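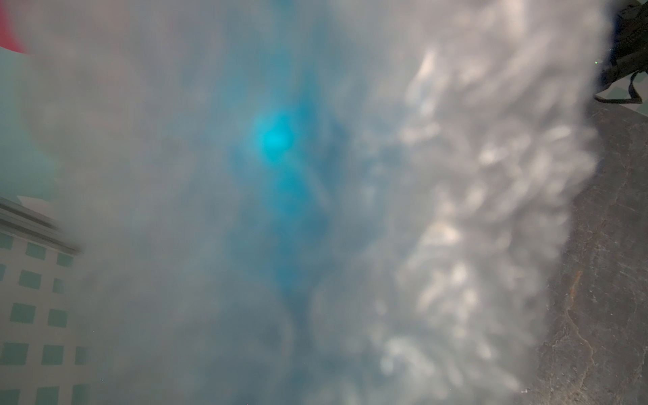
Wrist view, Zerketti cell, with something white and translucent close to the lens.

The Zerketti cell is a two-arm wrapping booth I look after at Skillura, and I'm very fond of it!

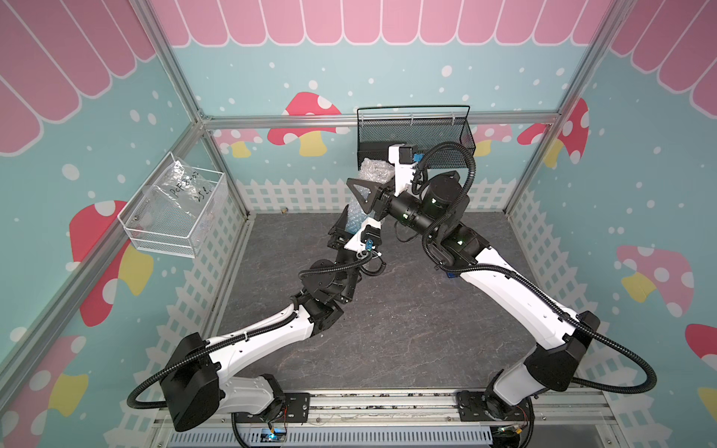 Setup starts with the arms. I jog both to the middle until the grippers can hold one wrapped piece upright between them, then check that the black cable conduits still have slack (804 cycles is my limit between checks).

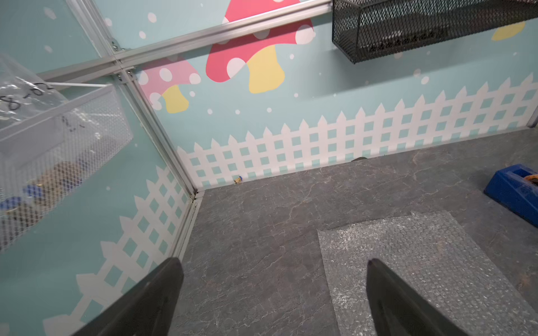 Gripper fingers over the bubble wrap.

Fingers get wiped every May, bolts get 2 passes with the hex key, 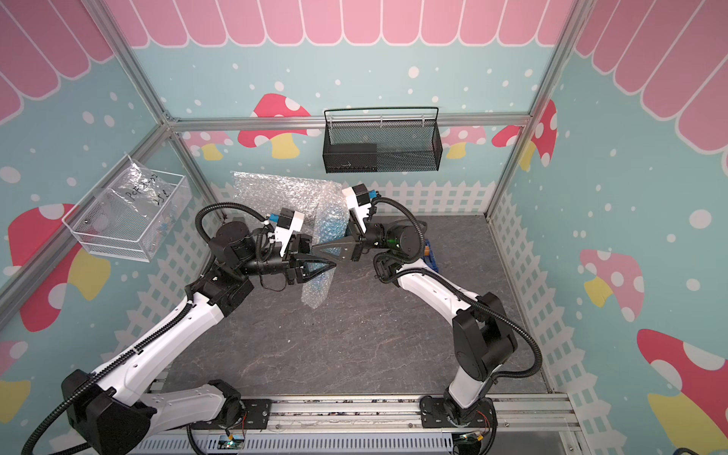
and the wrist cameras get a fresh calibration from Dexter Boateng, usually 13 poses per arm.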